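Zodora Collector Support – Case Log
Subject: Cekwood talking figure repeats one phrase and stops responding to display base

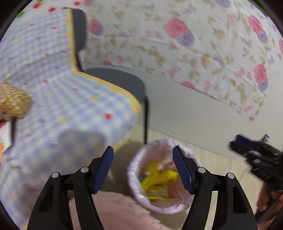

Waste bin with a yellow wrapper inside the liner.

Status: Closed
Product line: Cekwood 12-inch talking figures, anniversary edition
Category: Sound and electronics
Opened by: Customer, through the web form
Assigned to: Collector Support, second level

Customer report

The customer purchased an anniversary edition figure from the Maltham online store in May. The figure is designed to speak a range of phrases when its chest button is pressed, and to play a longer scene when placed on the lighted display base. The customer states that the figure worked as intended for two weeks. After that time it spoke only the first phrase, regardless of how many times the button was pressed. The base continued to light up but no longer started the scene.

The customer had replaced the batteries in the figure once before writing to us. The base runs on its own wall adapter. No drop or spill was reported. The figure is kept on a bookshelf beside two older Cekwood figures, neither of which has electronics.

The customer asked for a repair in place of an exchange, as the figure carries a numbered foot from the first run of 2,000 and the customer wishes to keep that number.

First response

Support thanked the customer for the report and confirmed that repair is possible for numbered items. The customer was asked to complete the steps below before any shipment was arranged.

1. Set the switch on the figure's back to OFF.
2. Remove all three batteries and leave the compartment open for 60 seconds.
3. Insert three new alkaline batteries of the same brand. Rechargeable batteries should not be used in this line.
4. Hold the chest button down while moving the switch to ON. Release the button when the figure chirps.
5. Press the chest button five times and write down each phrase.

The customer was also asked for the four-character code printed inside the battery door.

Customer reply

The customer completed the steps and reported that the figure chirped at step 4. The five presses produced the first phrase each time. The code inside the battery door was supplied and matches the first production run.

The customer added that the switch has three positions and that it had been difficult to tell by feel whether it had been moved all the way across.

Second response

The three positions are OFF, TRY ME and ON. In the TRY ME position, the figure speaks only its first phrase and does not respond to the display base. This setting is intended for use in stores. On figures from the first run, the switch can come to rest in TRY ME while looking as though it is in ON, particularly when the cloth tunic is caught beneath it.

The customer was asked to lift the tunic clear of the switch, move the switch firmly to the right until a click was felt, and repeat step 5.

Customer reply

The customer felt no click. The switch moved a short way past the middle position and stopped. Moving it with a fingernail made no difference. The customer did not wish to use a tool on it, and support agreed that none should be used.

Support notes (internal, released to customer on request)

The symptoms agree with a known matter in the first run. A small amount of extra plastic may remain in the switch channel from molding, which keeps the slider from reaching ON. In some figures the slider reaches ON when new and works its way back over time. The sound board itself is not affected. The Sawatzky service center holds 200 replacement switch plates for this purpose. The plate can be changed without opening the torso seam, and the numbered foot is not touched.

The display base does not need to be returned. It reads a magnet in the left boot and will start the scene as soon as the figure is in the ON position.

Repair arrangements

A prepaid label was issued for shipment to the Sawatzky service center. The customer was given the following packing instructions:

– Remove the batteries and do not send them.
– Keep the cloak, the belt and the hand lamp at home. Accessories are not logged on arrival.
– Wrap the figure in plain tissue before using bubble wrap. Bubble wrap placed directly on the face can mark the paint.
– Do not send the original window box. Any clean carton of suitable size is acceptable.
– Write the case reference on the outside of the carton.

The customer asked whether the repair would affect the collector certificate. It does not. A service card is returned with the figure and may be kept with the certificate. The wording of the certificate is unchanged.

Service center result

The figure was received in good condition. The technician found the slider stopped short of ON, with a ridge of plastic in the channel. The switch plate was replaced. All phrases played in order, and the scene started correctly on a test base. The chest button was pressed 200 times without a fault. The figure was returned by tracked mail.

Customer confirmation

The customer reported that the figure speaks all phrases and that the scene plays on the base at home. The customer remarked that the volume seems slightly lower than before. Support explained that TRY ME plays at a raised volume for use on a store floor – the present level is the normal one. The customer accepted this and agreed to closure.

Related articles

Cleaning battery contacts on Cekwood figures
Display base lights up but plays no sound
Requesting a replacement collector certificate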